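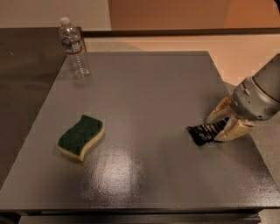

Housekeeping Operations, Unit 4: Surface Care in Guest and Public Areas

Surface care is the part of housekeeping that guests judge first and that supervisors inspect most often. A table in a lobby or breakfast room may be wiped many times in one shift, and each wiping either protects the finish or wears it down a little. Students should learn to read a surface before they touch it. A glossy gray tabletop with a bright overhead light reflected in it is a useful case: the reflection will show streaks and dried film that cannot be seen from directly above. Inspection is therefore done from a low angle, facing the light, after loose items such as a water bottle or a sponge have been taken off the surface.

4.1 Terms used in this unit

Cleaning means the removal of soil, grease and residue. Disinfecting means the use of a registered product to reduce germs on a surface that has already been cleaned. Finishing means the last pass, usually with a dry cloth, which leaves the surface free of marks. The three terms are not interchangeable, and they will be marked as separate items in the practical assessment.

Contact time (also called dwell time) is the period during which a disinfectant must remain wet on the surface. It is stated on the product label. If the surface dries before the contact time has passed, the product must be applied again.

4.2 Soil types

Dry soil includes dust, crumbs and lint. It is removed first, with a dry or barely damp cloth. Adding water to dry soil turns it into a paste that settles in seams and corners.

Water-based soil includes coffee, juice and most food spills. It responds to warm water and a neutral detergent. Sugar spills that have dried should be covered with a damp cloth for a short time before wiping.

Oil-based soil includes butter, hand lotion and sunscreen. Hotels with a pool see a sharp rise in this type of soil in July. A mild alkaline cleaner is normally used, followed by a rinse.

Mineral soil is the white ring left by hard water. It calls for a mild acid cleaner, which must never be used on marble, limestone or terrazzo.

4.3 Choice of cloth and pad

Microfiber cloths are the standard tool for this course. Each cloth is folded in half and then in half again, giving eight working faces. Turn to a clean face whenever the current one shows soil. A cloth used in a restroom does not return to a dining area under any circumstances, and the color code posted in the training kitchen applies in all practical sessions.

Sponges hold a great deal of water and are slow to dry. They are permitted for pre-soaking and for textured surfaces, and they are not permitted for finishing. Rinse the sponge, press it out and stand it on its edge at the end of each task. Sponges are discarded at the end of the shift.

Pads are graded by how strongly they scratch. White pads are the mildest and black pads the harshest. Only white pads are used on furniture. Wet sanding sheets, including the 3000 grit sheets kept in the repair cabinet, are maintenance supplies and are not issued to students.

4.4 Dilution

Concentrates must be measured. Pouring by eye wastes product and leaves a sticky film that attracts new soil. For the Dutow neutral detergent used in this course, the classroom ratio is 1 to 200, or 5 milliliters of concentrate in one liter of water. Fill the container with water first and add the concentrate second. Label every spray bottle with the product name, the dilution and the date of mixing. Mixed solution is kept for no more than 14 days.

Chlorine bleach must never be combined with an acid or with any product containing ammonia. Any student who smells a strong or unusual odor while mixing is to stop, leave the area and inform the instructor.

4.5 Standard procedure for a tabletop

Clear the surface completely. Items are placed on a tray and not on chairs or on the floor.
Remove dry soil, working from the far edge toward yourself.
Apply solution to the cloth. Spraying directly onto the table allows liquid to enter joints and reach nearby guests.
Wipe in overlapping straight lines. Circular wiping is reserved for single spots.
Wipe the edges and the underside of the rim.
Disinfect where the area plan requires it, and observe the full contact time.
Rinse if the product label calls for it.
Finish with a dry cloth and inspect from a low angle.
Return the items, wiping the base of each one.

4.6 Case for discussion

The Carnik guest house replaced the tables in its breakfast room. Within one season, guests were complaining of dull patches. The staff had been using an undiluted degreaser and a green pad each morning. Prepare notes on the soil types likely to be present, the product and pad that should have been chosen, and the way in which the room supervisor might have noticed the damage sooner.

4.7 Assignment and assessment

Written answers to the case are due Thu 7 September at the start of class. The practical assessment takes place in the Berrada training suite and lasts 30 minutes. Students must arrive in uniform with closed shoes. Gloves are provided. Late submissions are handled under the general course rules.

Reading for the next session: Unit 5, Glass and Mirrors, sections 5.1 to 5.3.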